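Verko erweitert Klebebandprogramm um rückstandsarm lösbare Qualität für Plattenstöße

Lenanholm, 13. März – Der Klebebandhersteller Verko nimmt mit Taria 40 ein transparentes Montageband für den temporären Verschluss von Plattenstößen in das Lieferprogramm auf. Das Produkt richtet sich an Messebauer, Werkstätten, Schulungsräume und Innenausbaubetriebe, die Arbeitsflächen und Abdeckplatten zeitlich begrenzt verbinden.

Taria 40 besteht aus einer Polypropylenfolie mit einer wässrigen Acrylat-Dispersion als Klebmasse. Die Gesamtdicke beträgt 57 Mikrometer. Das Band ist von Hand quer einreißbar und lässt sich auf lackierten, melaminbeschichteten und pulverbeschichteten Oberflächen bei Temperaturen bis 40 Grad Celsius einsetzen. Auf unbehandeltem Polyethylen und auf silikonhaltigen Anstrichen wird die Nennklebkraft nicht erreicht.

Für die Freigabe wurden im Prüflabor in Lenanholm 400 Verklebungen an Stoßfugen ausgewertet. Die Prüfkörper lagerten bei Normklima und wurden anschließend im Winkel von 180 Grad abgezogen. Bewertet wurden Klebkraft, Kantenablösung und Rückstände auf dem Untergrund. Bei Fugen mit Höhenversatz empfiehlt der Hersteller, mehrere kurze Abschnitte quer zur Fuge zu setzen und erst danach einen durchgehenden Streifen längs aufzubringen.

Der Untergrund muss trocken sowie frei von Staub und Fett sein. Die Verarbeitungstemperatur liegt zwischen 10 und 35 Grad Celsius. Für den Außeneinsatz ist das Band nicht vorgesehen, hinter Fensterglas verkürzt sich die empfohlene Verweildauer auf die Hälfte.

Neben der transparenten Ausführung ist eine weiße Variante mit gleichem Aufbau erhältlich. Beide werden auf Kartonkern in Breiten von 25 und 50 Millimetern konfektioniert, ein Karton enthält 150 Rollen. Die Auslieferung an den Fachhandel beginnt im August. Den Vertrieb übernimmt die Umali Handelsgesellschaft, die bereits das Abdeckprogramm von Verko führt. Das bisherige Montageband bleibt bis zum Abverkauf der Lagerbestände lieferbar.

Technisches Datenblatt und Verarbeitungshinweise stellt die Pressestelle von Verko auf Anfrage bereit.

Weitere Meldungen
Verko: Neue Schneidanlage in Lenanholm in Betrieb
Umali übernimmt Lagerlogistik für das Abdeckprogramm
Verarbeitungshinweise für Klebebänder bei niedriger Luftfeuchte
Rollenkerne aus Karton – Umstellung abgeschlossen 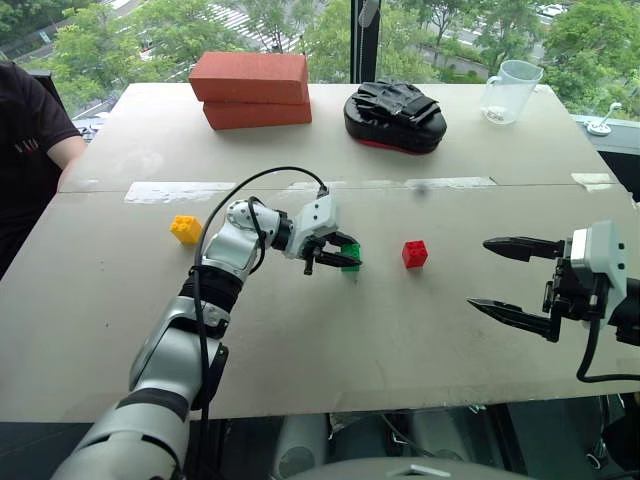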